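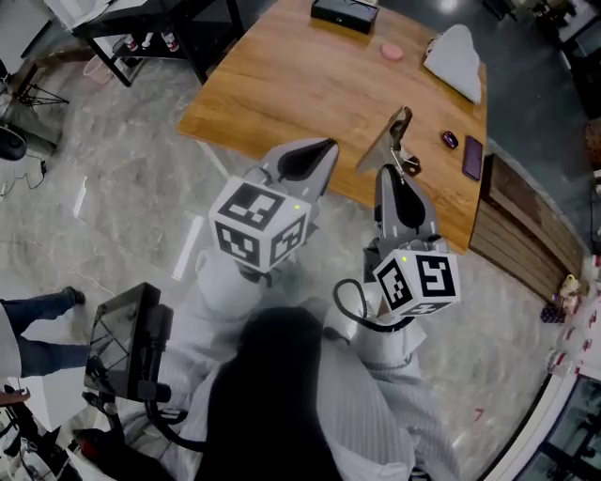

Pre-session software checklist for the handheld gripper stations, with my comments

I've been keeping this list in a text file on my own laptop since March and people keep asking me for it, so it's on the wiki now. It covers the software side only: tracking, clocks, recorder, and the stuff downstream that chokes when any of those are off. Tape down your own cables, please! The electrical and floor check is a separate sheet and it still has to be signed.

Station checked: the towel-and-small-items table
Recorder: Trurkau, current branch
Pose solver: Arent
Result: passed with comments, two items open

1. Marker cubes
Status: OK

Run the cube viewer before you do anything else. Each gripper has its own set of marker IDs and the solver needs to see the right set on the right hand. I once swapped left and right in the config and got a beautiful, smooth, completely mirrored afternoon of data (the policy trained on it reached for everything with the wrong arm and looked very sure of itself).

Turn each wrist slowly through its full range and watch the reprojection error in Arent. It should stay under 3 pixels. Mine crept up on one face of the left cube, so I wiped it and ran the viewer again, and it settled. If wiping doesn't do it, recalibrate that cube. Don't raise the threshold. I know it's tempting.

2. Clock sync
Status: OK, with a comment

All streams have to agree to within 12 milliseconds. Trurkau prints the worst offset at startup, in small gray text that scrolls away in about the time it takes to blink, so pipe it to the log and go read it there. The wrist streams were well inside. The head stream was close to the limit on the first start and fine on the second, and I really don't love that. I've left a note on the recorder board asking for the startup to simply refuse when the offset is over.

3. Wrist views and the background mask
Status: OPEN

The wrist cameras see a lot of room. With a wide lens you get the table, sure, but you also get desks, the balcony railing, the ceiling lights and whoever happens to be standing around, and the perception model is happy to learn from every bit of it. The mask step in MacLeish is supposed to down-weight anything beyond the table plane. For that it needs a table plane, and it fits one from the first nine frames of the episode. Start with the gripper waving about and the fit goes off into the ceiling somewhere.

So: hold both grippers still over the table when you hit record, and check that the fitted plane sits on the wood in the preview. It did on all but one of my test runs. The one that missed had a fit tilted toward the far edge, and MacLeish gave it a green check anyway, so that's why this item stays open.

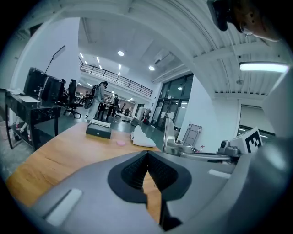

Hatton users have been getting the same green check on bad planes, according to a comment left under the first version of this list, and the workaround there is to compare the plane normal against the last good episode and throw a warning when the two differ by more than a few degrees. It only catches sudden jumps, the comment goes on, so a table that was fitted wrong from the very first episode will sail right through.

Fair point, and I like the idea a lot. I'll try it with a stored normal per station in place of the last episode, which ought to cover the sailing-through problem too. Until then, look at the preview with your own eyes.

4. Gripper width signal
Status: OK

Open all the way, close all the way, twice, each hand. The width trace should hit both ends without a flat spot in the middle. A flat spot means dropped packets, and the planner reads that as "the operator paused here," so you end up with a robot that stops politely halfway to a towel. Both traces were clean this time.

Do this after the clock check and not before it. Restarting the recorder resets the width zero, and I have forgotten that more often than I'd like to admit.

5. Object list
Status: OK, fixed on the spot

The task file and the table have to match. Check every entry by hand. My task file still carried an entry from an older layout, and the language labels get built straight from it, so a leftover line means episodes labeled with something that isn't there. Soft things like cloth should be tagged deformable or the planner will try to give them a rigid pose, with very silly results. 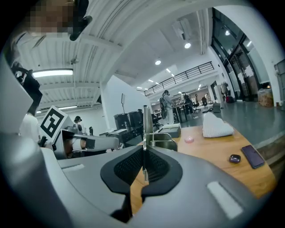
6. Disk and upload
Status: OPEN

Free space on the recorder was 326 GB, plenty for a morning, tight for a full day with both wrists and the head stream. The upload job runs at night and doesn't delete anything until the checksum comes back. On Wednesday the checksum step hung and I came in to a nearly full disk, so look at the job page before you start and restart it if it's stuck on "verifying."

7. Dry run
Status: OK

Record one short throwaway episode, play it back in the Arent viewer with all streams side by side, and scrub to the end. Please do go to the end! Truncated files look perfect for the first few seconds. Then tag the episode as junk so it stays out of training.

Open items to carry over
Item 3: plane check against a stored normal, mine to write.
Item 6: alert when the checksum step hangs, not assigned yet. Put your name next to it if you want it.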